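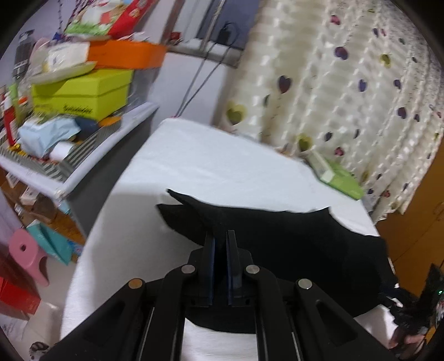

Black fabric laid out on a white-covered table.

Custness opens garment folding room in Lastirberg

7/1/19

Textile reuse firm Custness has opened a second sorting and folding room at its Lastirberg site, on the upper floor of the former Holzer warehouse. The room takes dark knits, jersey and lightweight black garments, which were previously handled on the same tables as mixed colors.

The company said the change was made after a June trial in which lint transfer was the most common reason for sending folded stock back. Dark goods picked up pale fibers from towels and bedding processed earlier in the same shift. Under the new layout, household linens stay on the ground floor and dark garments go upstairs in closed bins.

Each worktable is covered with white cloth. Custness tested bare tops and gray covers during the trial and chose white for contrast, which makes the outline of a black garment easier to follow when hems and seams are being lined up. Covers are changed at the end of each shift and washed on site. Curtains are drawn during working hours to limit glare on the table surface.

The folding procedure has been rewritten for the room. A garment is spread flat in a single layer and smoothed from the center toward the edges. Any ties, tabs or loose ends are opened out before the first fold. Curved hems are turned in before the sides are brought together, so that the finished piece has straight edges and can be stacked. Pieces that will not lie flat are steamed and returned to the table. Items with holes, pulled threads or set stains go to the fiber recycling stream.

Finished stacks are wrapped in paper and labeled by size and fabric weight. The earlier plastic sleeves have been dropped for dark goods after static was found to draw lint through the open end.

Custness processed 3145 dark garments during the trial. It expects the room to handle about 2000 pieces a week once all tables are in use. Two tables are still waiting for height adjustment and are due to be added later this summer.

Storage racks for the room were supplied by Godano, which also fitted the shelving on the ground floor. The racks are set along the inside wall, with bins for incoming goods on the lower level and wrapped stacks above. Lifting equipment installed for the earlier warehouse operation has been retained for moving full bins between floors.

Drop-off arrangements at Lastirberg are unchanged. Donors do not need to separate dark clothing from other items, but garments should be clean, dry and bagged. Single socks, pillows and padded coats are still not accepted.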